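Mateos
25 de marzo de 2022

Abro hilo sobre guardar botellas tumbadas y apiladas, el consejo de orden que me sale hasta en la sopa. Ya aviso de que no me lo creo. 1/

La teoría: las botellas de pie desperdician toda la altura del estante. Las tumbas, las apilas en pirámide y te cabe el doble. Lo vende así la guía de despensas de Fonstead, que tiene 3.718 comentarios y casi todos dicen «me ha cambiado la vida». Pues vale. 2/

Mi despensa tiene un estante de 112 cm de ancho que no da más de sí, así que motivos para probar tengo. Pero antes de vaciarlo todo quería ver el truco en una mesa normal, sin topes ni cajas. Tres o cuatro botellas de plástico de bebida y punto. 3/ 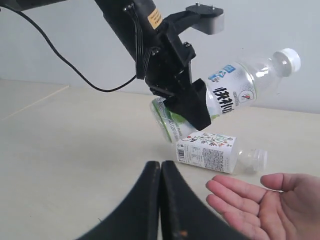 Primera duda: la forma. En los dibujos de las guías todas las botellas son cilindros perfectos e iguales. En mi casa no hay dos de la misma marca, y menos desde que compro en el súper asiático. La que está tumbada en la mesa tiene la etiqueta llena de dibujitos de plantas y figuras, y hacia el tapón se estrecha. O sea, que lo que haya encima se apoya en la parte ancha y en la otra punta, aire. ¿Eso va a sujetar una segunda fila? Permitidme que lo dude. 4/

Segunda duda: la mesa. Una superficie lisa es una pista de patinaje para el plástico. En Plandent (la app de organizar armarios, la tengo instalada y me arrepiento a ratos) te dicen que pongas «una base antideslizante». Ah, o sea que el truco gratis ya cuesta dinero. Seguimos. 5/

Tercera: el orden de las cosas. Para sacar la de abajo tienes que desmontar el montón. De pie cojo la que quiero y ya está. Me contestaréis que se pone abajo lo que menos se bebe. Muy bien, ¿y cuando os apetece justo esa? 6/

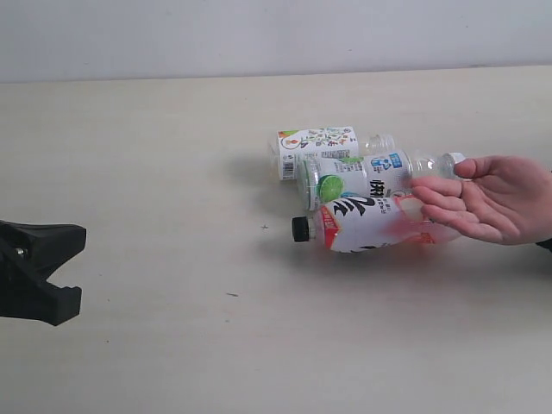 Y luego está lo de los tapones todos hacia el mismo lado, que lo repiten como si fuera un mandamiento. Ahí doy medio punto. Queda más limpio a la vista y se agarran mejor por el cuello. Pero si todos los cuellos van a la derecha, todo el hueco sobrante también se queda a la derecha, y ese hueco no lo aprovechas para nada. Alternando los sentidos encajarían mejor -- y quedaría feo, claro, que es lo que de verdad preocupa en estas guías. 7/

Alguien me dijo por privado que el problema se arregla con los separadores de Odudow. 15 euros la pareja. Por ese precio prefiero comprar menos botellas. 8/

Lo que sí compro, y me fastidia reconocerlo: tumbadas se leen mejor las etiquetas. De pie, la mitad me dan la espalda y acabo girándolas una a una hasta dar con la que busco. 9/
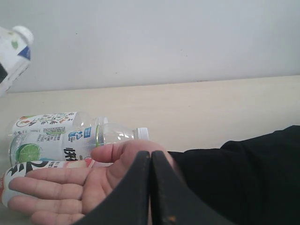
Las tumbadas, tapones a la derecha. La de la lima, en el medio.

Eso sí, tumbar una botella ya abierta, jamás. Me da igual lo bien que cierre el tapón de rosca. En septiembre se me fue media limonada por el cajón de los trapos y todavía encuentro sitios pegajosos. Ninguna guía lo menciona, qué casualidad. 10/

Tampoco mencionan a la gente con estantes poco profundos. El mío no llega a lo que mide una botella larga, así que el cuello asoma y la puerta no cierra. Medid el fondo antes de hacer nada, por favor. El ancho da igual si el fondo no llega. 11/

Qué voy a hacer yo: las cerradas y cortas, tumbadas, 2 filas como mucho y contra la pared. Las largas y las empezadas, de pie donde siempre. Vamos, lo que ya hacía mi casa sin guía ninguna, salvo por las cortas. 12/

Si alguien lleva meses con la pirámide y no se le ha venido abajo, que ponga foto del estante. Pero con las botellas de diario, no con doce iguales recién compradas. 13/13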